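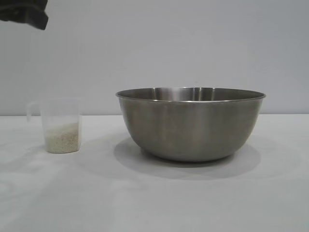

Rice Wins First Round in Drerkdale Gripper Contest

DRERKDALE - The great gripper comparison at Fenura entered its second week on Sunday with a clear leader, and the leader was the rice.

Fenura, which sells portioning equipment to commercial kitchens, has been trying to decide which pair of robot fingers should go on its next bench arm. The job sounds like something you would give a six-year-old on a slow afternoon. Pick up a plastic measuring cup by the handle, carry it over to a steel mixing bowl, tip it, put it back. The company set aside two days for this in November. It has since stopped saying how many days it is setting aside.

Three sets of fingers are in the running. One is Fenura's own, a stiff straight pair left over from an earlier product. One is a soft pair that bends around whatever it touches, including, on the first morning, the arm's own cable. The third is a curved black pair from Jaunzems, a small shop over in Gustville that makes fingers and very little else.

"The cup weighs nothing, the rice weighs almost nothing, and the handle is a slippery little loop that wants to spin," said Perihan Canpolat, who is running the trials. "Every gripper here can lift a brick. I have asked people to stop showing me bricks."

Spinning is what did in the straight fingers. They held the handle fine until the cup began to tilt, at which point the cup generally stayed level out of what Canpolat called spite. The soft pair had the opposite trouble and started pouring early, usually over the table. Sweeping up was added to the test procedure as step 3.

The Jaunzems pair has done best so far, managing 70 clean pours before the first spill worth writing down. Canpolat would like it known that "worth writing down" is a technical term and that she has a teaspoon for it.
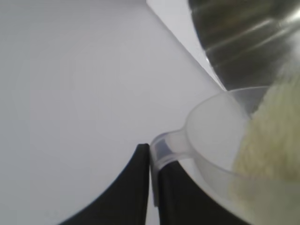 The black fingers on the cup's handle, with the bowl close by. Wrist camera view, Fenura test bench.

The cameras are also on trial, which has complicated the scoring. A fixed one watches the table and a second rides on the wrist. The fixed camera sees the bowl very well and the clear plastic cup rather less well. The wrist camera gets a fine close view of the fingers, then of the cup, then of whatever the wrist happens to be pointing at, and it has the confidence of a tourist with a new phone.

Canpolat's team ran one set of pours using only the fixed view and another using only the wrist. Neither was good. With both switched on, the controller found the handle more often, although it took so long over the decision that someone went for coffee and came back to find the arm still thinking.
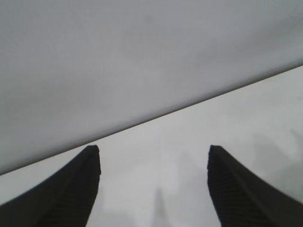

Vol. 2, Page 3

A faster controller has been ordered. In the meantime the arm approaches the handle at a pace Canpolat describes as "respectful."

Jaunzems has offered a new set of its fingers with deeper grooves, and Fenura has accepted on the condition that they arrive before the rice runs out. The company bought a large sack and expects to get 4000 pours from it, counting reused grains. Grains that have been on the floor are not reused. There was a meeting about that.

The straight fingers remain officially in contention. Asked whether they had any real chance, Canpolat said they would be given every opportunity, and then asked whether anyone needed a brick moved.

Lentils are scheduled next.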